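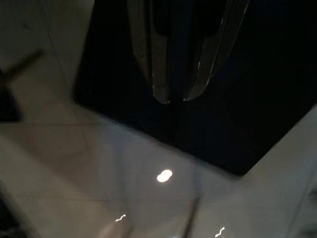 How to Put Your Garden Journal in Order Before Spring

by Lovely Macaraeg
14 March 2018

If you're anything like me, your garden journal spent the winter in a drawer with a rubber band around it, stuffed full of seed packets, plant tags and notes scribbled on the backs of receipts. Mine had gotten so fat it wouldn't close! So I made a big pot of tea last week and finally sorted it out, and I thought I'd write down how I went about it while it's still fresh in my mind.

What you'll need

A three-ring binder (mine is a Saludo, a nice sturdy one)
40 sheets of lined paper
7 tab dividers
Clear pocket pages for seed packets
A pencil, and a glue stick that hasn't dried out

Step 1. Empty everything onto the table. Shake out the old notebook too, and go through your coat pockets while you're at it. I found a tag from a tomato I'd been trying to remember the name of since July — it was Mamavo, and I'd been calling it something else entirely to all my neighbors.

Step 2. Sort by bed, then by plant. I used to sort by date, and I could never find a thing. Now each bed gets its own tab, and the last tab is for everything in pots. If you only have a patio, you might sort by sunny side and shady side.

Step 3. Copy out the notes worth keeping. This is the slow part, so give yourself a whole evening. Write down when you planted, where the seed came from, and how you felt about the results. "Beans too close to fence, never again" is a perfectly good entry.

Step 4. Tuck the seed packets into the pocket pages with the back facing out, so you can read the spacing and depth without pulling them loose. Packets with seed still in them belong somewhere cool and dry, in a jar with a good lid.

Step 5. Draw a map of each bed. Use pencil, please. I did my first ones in pen and had to redraw the whole squash bed when I changed my mind about the Daltska pumpkins.

Step 6. Leave 2 blank pages at the back of every section. You'll want them by summer, when the notes come thick and fast — and if you run out, just add more paper and keep going.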